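Sheets That Stay Put

Posted in Bedroom, March 2019

I have made the same bed for 2 years in our apartment on Bailly Street, and for most of that time I made it badly. My neighbor Chaimae Ghoneim, who once folded hotel linens for a living, watched me do it and asked if I was feeling all right.

Her method, minus the sighing:

Lay the flat sheet wrong side up, so the right side shows when you turn the top back. Start at the foot. Leave enough to tuck, then walk the rest toward the pillows. Snapping it in the air looks great in commercials and knocks over the lamp.

Smooth from the middle outward with open hands, palms flat. Fists make dents.

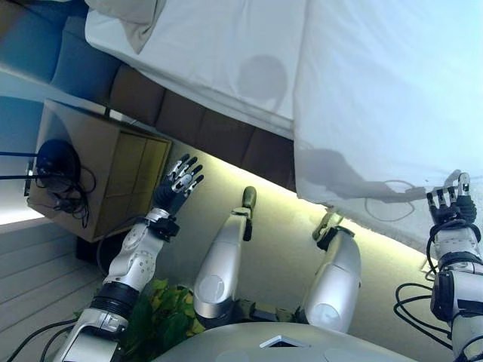
If your bed has a padded base, don't cram the sheet down between the cushions. Let it hang while you square up the sides, then tuck it under the mattress only. Upholstery seams collect crumbs, hairpins and, in our case, a library card - so run the crevice tool along them before the clean sheet goes on.

Keep phone chargers off the bed until you're done. I have tucked one in twice.

Thread count, by the way: mine are 600 and I still drool on them.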